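4.2 What Ends Up on a Breakfast Table

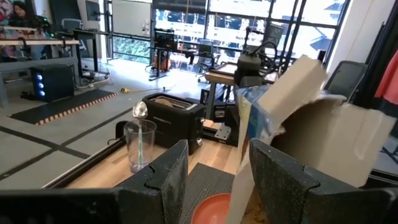 Materials and Setting

I'll admit I got a bit obsessed with breakfast while writing this section. Wilson Cárdenas and I wanted to know how people lay out a small table when they have to pour, toast and stir in one spot, and the layout in Figure 7 is the one I keep going back to – cereal going from its box into an orange-red bowl, a clear cup with a silver spoon standing in it, and a black toaster with bread in the slots. The bowl sits on a dark gray rubber mat, and I love that mat! Our Serero diaries (114 of them, all handwritten) complain about sliding bowls more than anything else, burnt toast included.

Look at the box too. Its brown inner flaps are splayed wide open, and Boersma's pouring guide would have you fold them back first. Hardly any of our diary keepers bothered (I don't either).

Figure 7. Cereal being poured at a breakfast table, with cup, spoon and toaster within the same small area.

We come back to spoons in 4.3, where the Lukau households store them very differently.

Contact: Jasper Mertens | © Grokitz Papers | Back to top
Filed under: Home & Everyday Life
Shares 100 | Comments 7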